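Pulosero, the two-armed one: build gallery

May 2023

Hello again from the shared workshop at Zistdale! A lot of you asked for more photos and less of me rambling on, so I'm going to try. The short version for newcomers: Pulosero is a two-armed robot that a small bunch of us have been putting together in the evenings, and the long-term dream is that it clears up after dinner. We started in February with a pile of parts, a borrowed torque wrench and far too much confidence.

The hands ate most of the budget (I'm not telling you the real number, but the wiring and connectors alone came to 361 dollars, and I'd still like to know how). Teun Claeys did nearly all the wrist wiring and I did nearly all the swearing. We have 2 spare finger sets on the shelf and I guard them with my life.

The kitchen end of things is where we're working now, so that's what you get this time. Click for the big versions.
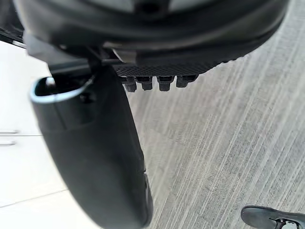

Wrist camera, looking past a finger at the carpet. I love the silver rim.

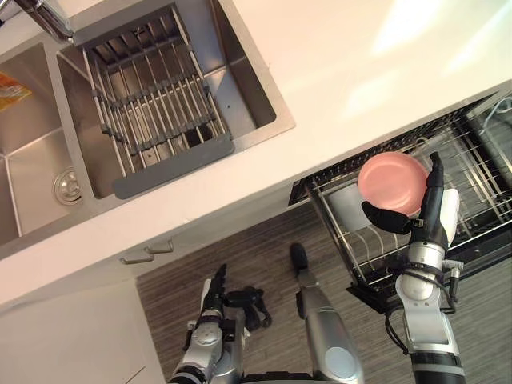
Pink plate in the right hand, over the open dishwasher drawer. Left hand just keeping its fingers spread!

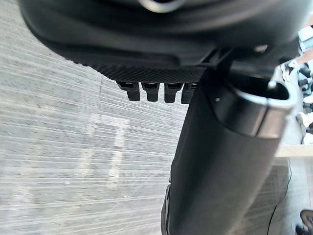 More wrist camera, with the knurled band and the little row of tabs up top.
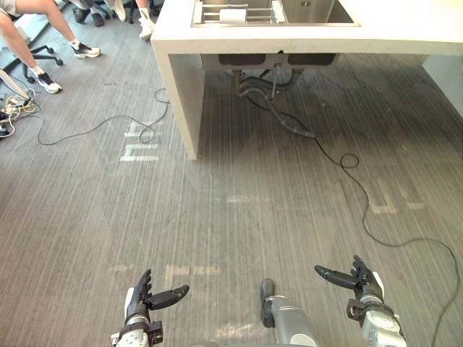 Both hands open, facing the island. Yes, there are cables on the floor, and yes, that's some fine footwear.

OK, so where are we? The thing I've spent the most time on lately is grip force. Plates are thin and slick and they don't forgive you, and our first controller had basically two settings, "limp" and "crush." Teun rewrote it over a long weekend and now there's a proper ramp, with a stall check on each finger. I logged 1192 grip cycles on the bench with a wooden disc before I trusted it with crockery, and I kept every one of those logs (my laptop is very full).

Cable strain is still the big headache. The loops at the wrist want to snag when the forearm rolls, and I've tried three kinds of sleeve so far. The braided one is best but it frays at the clamp. If you've solved this on your own arm, please please write to me!

Next job is the new shoulder bracket, which Teun has drawn up twice already, and then a proper go at bowls. Bowls scare me a bit. I'm also putting the wiring diagram on the Gorkelmont page as soon as I've redrawn it so that a person other than me can read it.

Older galleries are linked in the sidebar, and the parts list is on its own page now.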